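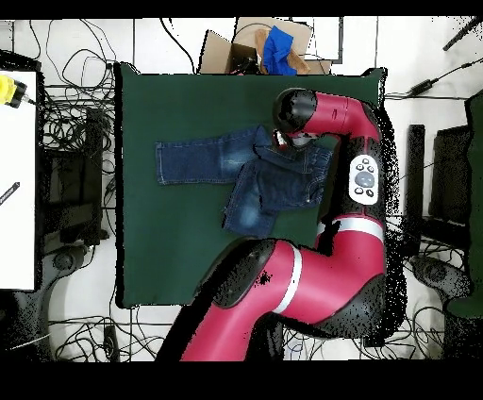

Zahira Teoh
You're renewing too early, all of you. I waited until the last week of May and Vikico knocked 30 percent off our support contract without me even asking twice.

purves_fan
Must be nice! We tried that at the Nadville office and got a flat no (well, a polite no and a PDF). We pay for 48 seats and I'd bet a third of them haven't been logged into since winter. They wouldn't let us drop a single one mid-term.

Zahira Teoh
Did you get your own usage report first, or just ask them for it? Their portal counts a seat as active if the account exists. You have to pull the login dates yourself, it's under Admin, then History.

tomatosoup
I don't buy the waiting thing. We let ours lapse by three days and the updates stopped dead, and then there was a reinstatement fee of $1465. My boss was thrilled, as you can imagine. Renew early and sleep at night, that's me.

Zahira Teoh
Last week isn't the same as three days late though!

tomatosoup
Sure, until somebody in purchasing goes on vacation.

gridlock
Has anyone here moved to Bomwood? They bill by people logged in at once, so the idle seats sort of stop mattering. I'm almost sold but the import tool looks rough and I've got years of old tickets to bring over.

purves_fan
We looked at it. Fine for a small shop, but our Monday-style pileups at 9 am would push us right over the limit. Ask them what happens when you hit it, I got two different answers.

gridlock
Ugh, ok. Emailing them tonight, will post what they say.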